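Getico, the small-business marketplace based in Plitton, is opening a new section in May for guest houses, holiday lets and small hotels that are being sold as going concerns or are looking for a partner to invest.

**For release: Tuesday**

## Guest houses get a marketplace of their own

Until now, owners selling a bed and breakfast through Getico have had to list it under "Property" or under "Businesses". Neither was a good fit. A buyer looking for a building doesn't need to see the forward bookings, and a buyer looking for a trade wants to know a good deal more than the number of bedrooms and the size of the plot.

The new section is called Mai, and it puts the two halves together. Each advert carries the details of the building, the terms of the lease or freehold, the last set of accounts, what is included in the sale (furniture, linen, kitchen equipment, website, booking diary) and whether the owner is willing to stay on for a handover period.

We are delighted with how it has come out, and even more delighted by the response. There are 102 adverts ready to go live on the first morning, from a three-room farmhouse to a seafront hotel with its own restaurant, and more are arriving every day! 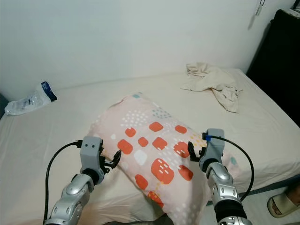 *A patterned pillow on a cream fitted sheet.*

## What sellers asked for

Before building anything we wrote to everyone who had advertised accommodation with us and asked what they would change. The replies were long, frank and very useful. Top of the list was privacy. Many owners don't want their guests, staff or neighbours to learn of a sale from the internet, so Mai lets a seller hide the name and street of the business and show only the county. Full details are released to a buyer once the seller has said yes to the enquiry.

Next came the wish to sell only part of a business. Plenty of owners are happy where they are and simply need money for a new roof or an extra wing. Adverts can therefore be marked "for sale", "investor wanted" or "either", and buyers can search on each.

Sellers also asked us to keep the form short. It now has five pages, can be saved at any point and picked up again later, and accepts accounts as a scan or a spreadsheet. Owners who prefer paper can still post everything to the Plitton office and we'll type it in for them.
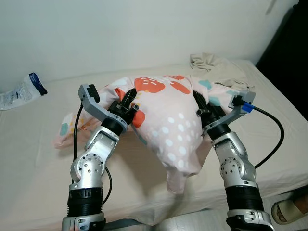
*Pillow, bedding and a pair of silver robot arms.*

## What it costs

An advert in Mai is free for the first month. After that it costs £5 a week until the owner takes it down, with no commission on the sale and no charge for changing the price or the wording. Buyers pay nothing to search or to send an enquiry.

The first 500 sellers to list will also get a free check of their advert by Cesus, the business transfer advisers, who will read it through and suggest what to add before it is published. Cesus does not value businesses as part of this check and takes no part in the sale itself.

## Who is looking

At present 2783 people are signed up for Getico's accommodation alerts, and every one of them will be moved over to Mai without having to register again. Some are couples planning a change of life, others already run one place and want a second – and a good number are looking to invest without doing the breakfasts themselves.

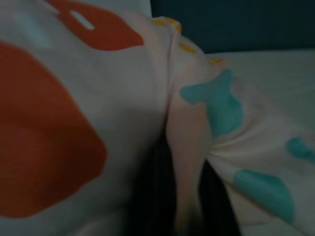 Reading time: 4 minutes

Alerts can be set by county, price, number of letting rooms and type of sale. They go out at 7 a.m. on any day when something new has been added, and a buyer can pause them for a holiday and start them again with a single click. Adverts in other languages are welcome too, provided there is a short summary in English at the top.

For buyers new to the trade, we have put together a plain guide to the questions worth asking at a first viewing. It covers fire safety papers, seasonal staff, deposits already taken, the age of the boiler and how much of the trade comes from returning guests.
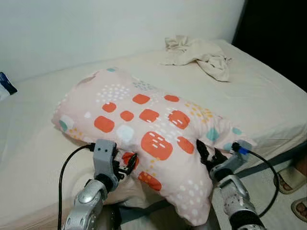 The guide is free to download and will be kept up to date as readers send in their own suggestions. We would love to hear from people who have bought a guest house recently and remember what they wish they had asked.

## Notes for editors

Getico carries adverts for shops, workshops, garages, cafés and commercial land. Mai opens to the public in May and can be reached from the Getico front page. Press enquiries should be sent to the Plitton office, marked "Mai".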